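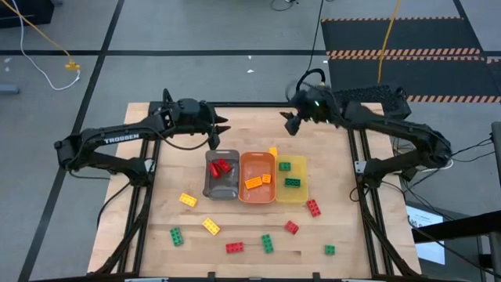
Our project started with a question from my little sister, who wanted to know why she could never find the blue pieces first. We turned it into a term-long study of how people sort things at home and at school, and whether putting items into groups before you start really saves time. Almost everyone we talked to had a system, and almost every system was different! Some people sort by color, some by size, some by how often they reach for a thing. Toy building bricks and a few small plastic bins are a great way in, and you can try it on any tabletop. Our real interest, though, was the Plincombe school supply room, where 341 items of art and science gear live on shelves that had not been reorganized in years.

Birdie Kowalczyk and I made a list of everything in the room in February. Then we asked 83 students to find four items each: a ruler, a glue stick, a hand lens and a roll of masking tape. We timed them with a kitchen timer and wrote down where they looked first. The hand lens was the hardest by far. Most people went to the science shelf, and it was in a drawer with the paint brushes (we still don't know why).

After that we moved things around. We used what we called the Achterberg plan, named after the hallway where we thought of it – things used together go together, even if they don't look alike. Tape went next to scissors, and lenses went next to the seed trays. We put labels on the shelf fronts in big letters and ran the same test again with the same students.
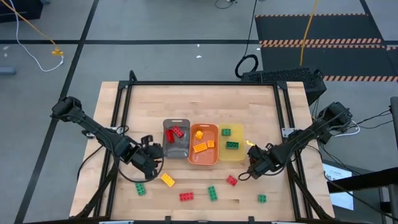

Vol. 4, p. 100

The second round was so much fun to watch. Searches were shorter for three of the four items, and the hand lens went from worst to second best. The glue stick got slower, and we think that's our fault. We had moved it away from the door, where everybody was used to grabbing it.

There is one big problem with our test. The students had already been in the room once, so some of them may simply have remembered it better. Kenji Kapoor suggested using a fresh group for round two, and if we did this over we would split the students in half from the start. We would also like to try the plan in the Cluvard music closet, which has cables and sheet music all in one heap.

The labels are staying up until 9th June, and the art teachers have asked for a second set.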